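Chapter 7
Grasp Planning in Clutter

Meriem Ashour and Mahmoud Benmoussa

What you need before starting: Chapter 4 (frames and transforms), Chapter 6 (inverse kinematics). Skim 6.3 again if the Jacobian is hazy. A working install of Trenutus. Code for this chapter was last checked against the repository on Oct 3, 2024.

7.1 Where we are

So far the arm has gone where we told it. A target pose, a solver, a path. Fine for an empty bench, less fine for a kitchen. In a kitchen the target pose isn't given, somebody has to come up with it, and that somebody is now your code.

Three jobs, then. Find the object. Pick a grasp. Get there without knocking over the oil. The first belongs mostly to Chapter 5 and we borrow its output as is: a segmented point cloud, one label per object. The third is Chapter 8. This chapter is the middle one, with some leaking at both ends.

Key terms: antipodal grasp, approach vector, standoff pose, collision margin, grasp score, rejection sampling.

7.2 The naive planner

Sample contact pairs on the surface. Keep the ones whose normals face each other, near enough. Score them, sort, take the top one. That's it, really. Students write it in an afternoon and it does well on single objects.

Put neighbors in and it falls apart. The top grasp on a jar is often a lovely grasp with a wrist pose inside the bottle next door. Our first version drew 1000 candidates per object and threw out 835 of them at the collision check, most for the wrist and not the fingers. Lots of wasted sampling. The fix is order of operations: cheap checks first (reach, then approach cone), the full mesh check last. Same candidates, same answer, far less waiting.

A warning on margins. A fat margin feels safe and leaves you with no grasps at all on a crowded counter. Start small, log every rejection with its reason, then widen. The logger in Sinder does this if you turn it on; it is off by defualt.

7.3 The running example

We use one simulated kitchen counter for the whole chapter, loaded from the Erraji scene set. Small objects, tall ones, some appliances at the back. The seed is fixed at 400 so your numbers should match ours. If they dont, check the version of Vakik first, older releases order the contacts differently.

The arm comes in from one side. A small jar with a red lid is the target for the early exercises, the paper towel roll is the nearest obstacle to worry about once the jar is held.
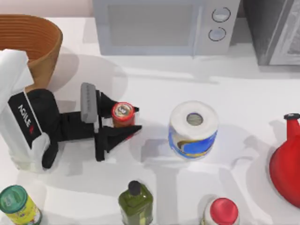 Why does the planner need a new collision check after the grasp, if the approach was already clear?

Because the held object is now part of the arm. Its shape has to be attached to the gripper link and removed from the obstacle list, otherwise the planner either ignores it or reports a collision with the thing it is holding.

Attach first, then plan the lift. Code for both calls is in 7.4, along with the contact sampler.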